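January, 9:40 in the evening

Second night on the Bañuelos dowsing rods, and I'm happier with them than I was yesterday! The first pair swung at everything (the radiator, the cat, me), so I cut new ones from the softer copper and bent the handles a bit longer. Gumaro says his grandmother never let a rod be shorter than the forearm of the person holding it, and I've gone with that. I laid them on a dish of salt for 12 hours and kept the door shut, which I know Abundio thinks is fussy, but he wasn't the one doing it.
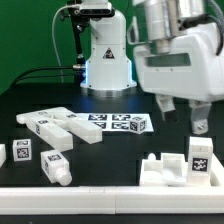

Walked the hallway with the new pair after supper, 3 passes each way, slow, elbows in. They crossed at the foot of the stairs on every pass and stayed quiet everywhere else - lovely and steady, no twitching. The room feels heavy just there, the way it does after people have been arguing. I want a small light on the floor at that spot for the overnight sit, nothing bright, something like the thin blue band low on the white arm base, enough to find the place without waking up the whole room. Damián may have one in his box.

Still to do: smoke the stairwell with rosemary, ring the bell at each landing, and ask Evaristo what kind of rock the house stands on, as he had the old well dug out. Rods are wrapped in the gray flannel on the top shelf. Please don't handle them before I've done the second walk!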